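# Can a robot learn to tidy up by copying you?

You may have seen a video of a robot folding a shirt or putting a cup in a sink. The video probably had cheerful music. Somebody underneath had probably written that robots will soon do all our chores.

I write about science for a living, and videos like that make me grumpy. I don't think they are all fake. My trouble is that a video shows you one time when the robot did the job. It doesn't show you the time before, or the time after, or the eleven times when the shirt ended up on the floor.

So when a group called Dremutetti said it had a better way to teach robots, I asked to see the numbers. This is what I found out. Some of it is good and some of it made me frown.

## The old way of teaching a robot

Robots don't know what a cup is. They don't know that a cup is hard, or that a flower is floppy, or that you shouldn't squeeze a tomato.

For a long time, people told robots what to do with very exact instructions. Move the arm forward this far. Turn it this much. Close the fingers. That works well in a factory, where every part turns up in the same place every time. It works badly in your bedroom. Move the cup a hand's width to the left and the robot will close its fingers on nothing at all.

Another way is to let a person steer the robot, a bit like playing a video game, while a computer remembers all the moves. That is better, but it is slow. You need a whole robot for each person who is teaching, and robots cost a lot of money. They also break, and then everybody goes for lunch.

## The new way

Dremutetti's method is called Stirutari. The idea behind it isn't theirs alone, and other groups around the world do something similar. You take the robot's hand off the robot and give it to a person.

A robot hand like this is called a gripper. It usually has two fingers, or jaws, that open and close like a beak. In this method the person holds one gripper in each hand and does ordinary jobs with them: picking things up, moving them, putting them down. The computer stores how the grippers moved and what the job looked like from where the person stood. Later, it studies all those recordings and looks for patterns. Then it tries to make a real robot's grippers move in the same sort of way.

"It's like learning to eat with chopsticks by watching your aunt," says Ama Mahama, who works on the project. I told her I had watched my aunt for years and still drop the noodles. She said that was a fair point.

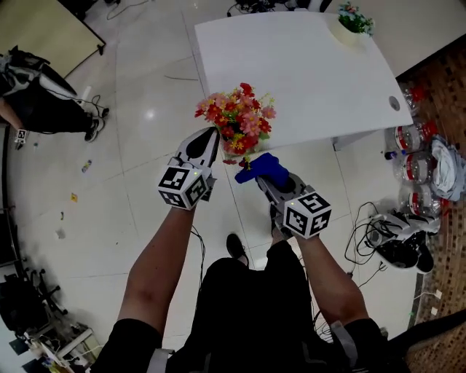

The first hard question for any method like this is: where exactly is the gripper? Your own brain is brilliant at this. Shut your eyes and touch your nose, and you'll see what I mean (well, you won't see, but you'll manage it). A computer has no such feeling. One trick is to use patterns that are easy for a camera to spot, and the black and white cubes on the two grippers are covered in exactly that sort of pattern. They are called fiducial markers. "Fiducial" just means something you can trust as a fixed point. Because the computer already knows what the pattern should look like, it can work out which way the cube is turned and how far off it is. If a square looks small, the cube is far away. If it looks squashed, the cube is tilted.

It's a clever trick, and it can still go wrong. If your arm gets between the camera and the marker, the camera can't see it. If the light is too dim, the pattern turns to mush. A computer that loses the marker has to guess, and I'd like you to remember that word, because there is a lot of guessing in this subject.

### Try it yourself

You can test this at home with a friend and a sheet of paper.

1. Draw a big square on the paper. Colour in one corner.
2. Ask your friend to stand across the room and hold it up.
3. Ask them to tilt it slowly, first one way, then the other.
4. Now close one eye. Can you still tell which way it is tilted?
5. Ask them to put a hand over half of it. Try again.

You are doing the computer's job. Notice when you stop being sure.

## So, did it work?

Here we come to the bit I care about.

Dremutetti's test had two parts. First, people made 273 recordings of a simple tidying job, which was putting a soft thing into a box. The computer studied them all. Then a real robot tried the same job 200 times, and the team wrote down every result.

I was pleased about that last part. Writing down every result sounds boring, but it's the most important thing a scientist does. If you only write down the times it worked, you are making one of those videos with the cheerful music.

The team says the robot did well when the soft thing was one it had met in the recordings. They then tried 12 things it had never met. It managed 8 of them at least once.

Read that again slowly. *At least once.* Suppose you told your teacher that you could spell a word, and what you meant was that you had spelled it right one time out of ten. Would your teacher be impressed? I asked Babar Mengal, who ran the tests, how many tries each new thing was given. He said it varied. I asked why it varied. He said that some days they ran out of time.

I believe him. But it means we can't compare the new things fairly. If one object gets three tries and another gets twenty, the second has many more chances to get lucky.

## Questions I still have

**Who made the recordings?** Mostly it was people who work on the project. They know what the robot finds difficult, so they may move slowly and carefully without meaning to. I'd like to see recordings made by somebody's grandad, or by you.

**What about the room?** Most of the testing was done in one room. A robot can pick up odd habits there. It might learn "reach towards the white table" when we wanted it to learn "reach towards the soft thing". You'd only find out by moving it somewhere else. The team tried a second room in May, and the results were worse. They did print that in their report, so well done to them, though they put it on the very last page.

**Can a gripper do what a hand does?** You have four fingers and a thumb on each hand, and skin that can feel a crumb. A simple gripper has two jaws. When a person holds one, they can still feel a tug or a bump through the handle. The computer may not be storing that feeling at all. So the person is using some information that the robot never gets. Mengal agreed that this is a problem. A company called Öberg sells a sensor that might help, and the team hasn't tested it yet.

**Is more always better?** Another group, Rodex, says that you just need more recordings, thousands and thousands of them. Perhaps. But if all of them are of the same person doing the same job in the same room, I can't see what the last thousand would teach that the first didn't.

## What I think

I think the method is a good one for *collecting* lessons. It's quicker than steering a whole robot, and you can carry the grippers from place to place. I am much less sure that the robot has learned to tidy. It has learned to put certain soft things in a box, in one room, most of the time.

Next time you see a robot video, try asking these:

- How many times did they try?
- Had the robot met that object before?
- Did they try it in a different room?
- Who wrote down the times it went wrong?

If you can't find the answers, you don't have to decide that the video is a trick. You can just say "I don't know yet". Scientists are allowed to say that, and so are you.

Mahama tells me the tests are being done again, with the same number of tries for every object. I've asked her to send me all of the results, including the ones from the days when they run out of time.

*Written 31 October 2022.*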